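Chapter 3
Sizing, Fit, and the Problem of the Average Foot

Learning objectives

After studying this chapter, students should be able to:
Explain how a size range is built from a base size
Distinguish between length, width, and girth as measures of fit
Describe the role of the last in footwear production
Assess the costs of adding or removing sizes from a product line

Opening case: The missing sizes at Bemano

When Hülya Duman became head of product planning at Bemano, the company sold its canvas shoes in 13 sizes. Every style was offered in one width. Sales staff had long reported that customers tried on two neighboring sizes, found one too tight across the ball of the foot and the other too long, and left without buying either. The reports were filed under customer preference and were not passed on to the pattern room.

Duman asked the company's fit technician, Recep Gökçe, to compare the store reports with the lasts in use at the Sarıgül plant. A last is the solid form over which a shoe is shaped, and it determines the inner space of the finished product. Gökçe found that the lasts had been graded from a single base size by adding the same amount of width at each step. The result was acceptable near the base size and less so at either end of the range.

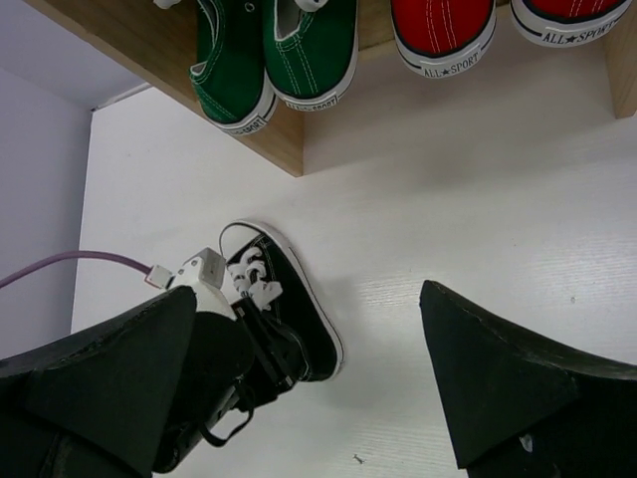

Bemano had two options. It could correct the grading and keep the existing number of sizes, or it could add a second width to the sizes that sold best. The first option required new lasts throughout the range but left the stockroom unchanged. The second protected the older lasts - and the money already spent on them - while increasing the number of items each store had to carry. The company chose the first option for its canvas line and tested the second in 10 stores.

Why sizing matters

A size is a promise made by a manufacturer to a buyer who has not yet tried on the product. The promise is imperfect. Feet of equal length differ in width, in the height of the instep, and in the shape of the heel, and many people have one foot that is longer than the other. A size label usually reports length alone.

Manufacturers must therefore decide which differences to serve and which to leave to laces, straps, and padding. Laced shoes allow some adjustment over the instep. Slip-on styles allow very little, and errors in grading tend to show up sooner in returns.

The decision also affects purchasing, storage, and pricing. Each added size requires its own tooling and its own place in the stockroom. Sizes at the ends of the range sell slowly and are often the first to be dropped, although the customers who need them have few other places to go.

Section 3.1 introduces the principal measurements of the foot and the tools used to take them. Section 3.2 turns to the last and the methods by which it is graded. Section 3.3 returns to Bemano and reviews the results of the two-width test.

Key terms

Base size, girth, grading, instep, last, size range, width fitting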